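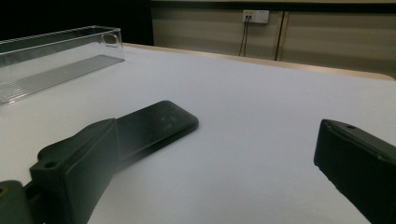

Desk clear-out, part one: phone storage. The phone had been living under mail, chargers and receipts. Rule for the new setup is one flat surface and one holder. Black phone, screen up, on a white tabletop, with the clear acrylic piece at the back left. Nothing else gets to stay out overnight.

2/ The acrylic piece is a Wivard, bought in February. Footprint matters more than height on my desk. It takes up 11 inches of the back edge and I can still see the dark background through it.

3/ Placement notes. Back left, because I write right-handed and the cable comes in from the left. Front half of the table stays open for paper. 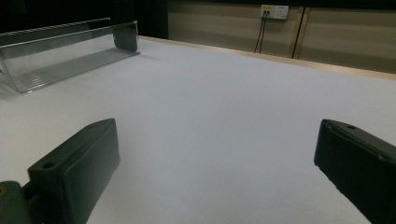 I tried it on the right for 16 days. The cable crossed the work area and caught my sleeve, so it went back.

4/ Cleaning: microfiber cloth, drop of dish soap, water. No glass cleaner with ammonia on acrylic. It can craze the surface. Paper towels leave fine scratches.

5/ Cases are a separate problem. I had nearly 29 in a drawer, most for phones I no longer own. Sorting by camera cutout is faster than sorting by size. Check the openings first, then the length.
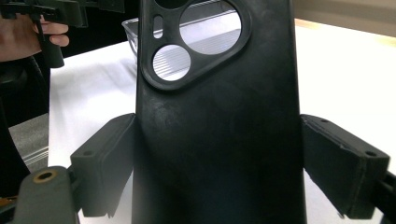
Black case, matte back, light scuffs. Three round openings, one cut off at the top, and a slot visible.

6/ Cases that match no phone in the house go in a bag for the Lestness swap shelf. Cracked ones go out. Scuffs alone are fine.

7/ Next: cables. I have a Hemia label maker and low expectations.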